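A fault code is not an explanation

Opinion, by Madalena Meireles
13/02/2022

The arm at the Clavham bench stopped on a protective fault in the middle of a pick, and the first thing anyone did was clear it. That took one press of a button. The arm finished the pick, moved 400 millimetres to the left and opened its gripper over the wrong tray. A technician had her hand in that tray. She was bruised across the knuckles and went back to work the same afternoon.

I have read the incident report twice. It runs to 6 pages and it gives the cause as operator error. I think that is wrong, and I think the habit of writing it is a safety problem of its own.

The arm is a light one, sold for shared workspaces, and Skundermont runs several of them for small-parts handling. When it senses more force than it expects, it stops and shows a code. The code in this case was 240, which the manual lists as "unexpected contact at tool". The manual then tells you to remove the obstruction and resume. There was no obstruction to remove. The technician looked, found nothing, and resumed. She followed the page in front of her.

What had happened was slower and duller. One of the fingertips had worked itself out of position on its mount over several weeks. It was touching the bench a little early on each pick. Most of the time the contact stayed under the limit. Once in a while it went over, the arm stopped, and somebody pressed the button. The log shows the same code coming up over and over through that stretch, and every one of those entries was cleared by hand. No one at Skundermont had been asked to read the log, so it went unread.

The wrong tray has a separate cause. After a resume, the software picked up its task list from the last completed step. If the stop came at a particular moment, the list and the arm disagreed about what had been done. The supplier of the control package, Manurung, has since changed this. Good. But the fix went out with a one-line note about "improved recovery behaviour", and a site manager reading that line would have no idea that a person had been hurt.

Florêncio Henriques maintained the cells at Skotum for years before he moved into training, and I asked him what he would have done with a code like that. He said he would have taken the tool off and put it on a flat plate before touching the button. He also said that on a busy shift, with the count behind, he might well have pressed it. I believe both answers. Any procedure that depends on people picking the first one every time needs more behind it than a laminated card.

There is a fair argument on the other side. Protective stops on these arms are common, and if each one meant pulling the tool and calling maintenance, the arms would spend the day idle. Managers would turn the limits up to get some work out of them, and that would leave everyone worse off. I accept that. I am asking for a rule about repeats. If the same code comes up a second time in a shift, the button should stop working until someone has looked at the tool and signed for it.

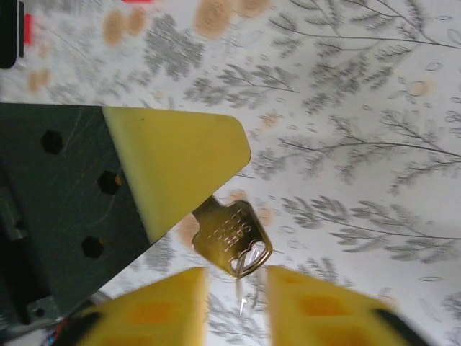
The look has to be a proper one, done at the tool, and it should cover the parts that get forgotten. People check the motors and the joints and leave the soft parts at the end for last. Cables deserve the same attention, particularly any that run close to moving fingers. Small objects are the hard case. A brass key with a thin wire ring through it, like the one stamped SAFE LOCK hanging just under the tip of the yellow pad, leaves very little room between a clean pick and a fingertip pressing on the surface behind it. Scratches and scuffs on a metal plate are worth writing down with a date beside them, so that the next person can tell old wear from new.

None of this costs much. The inspection Henriques teaches takes 2 people and a short break in the shift. Manurung could add the lockout in software, and I am told the data it would need is already in the log.

The report on the Clavham bench was closed in May with a single action, which was to retrain the technician. She has done the course. The fingertip was replaced as well, under a separate work order that does not mention her. I would like to see the two joined up and the cause rewritten, and I have asked Skundermont in writing to do it. They have acknowledged the letter.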